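May 26, 2020

Third loaf this week and I'm hooked! Tzu-hsuan swears by a long slow rise, so I left the dough alone for 3 hours and called Shuzhen instead – she talked about her move to Brema the whole time.
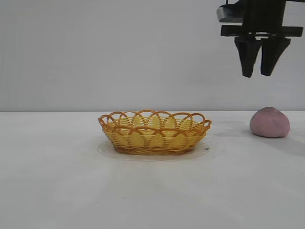

Why bother baking when the store has bread? It gets me off my phone for a whole afternoon.

Zixuan wants rolls next, the soft kind with butter on top (me too). I need more yeast before then, and I still owe Chenxi 2 cups of flour.

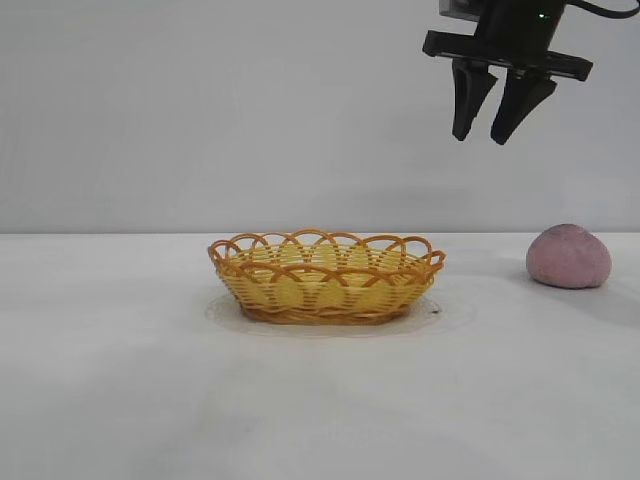

White table, baking day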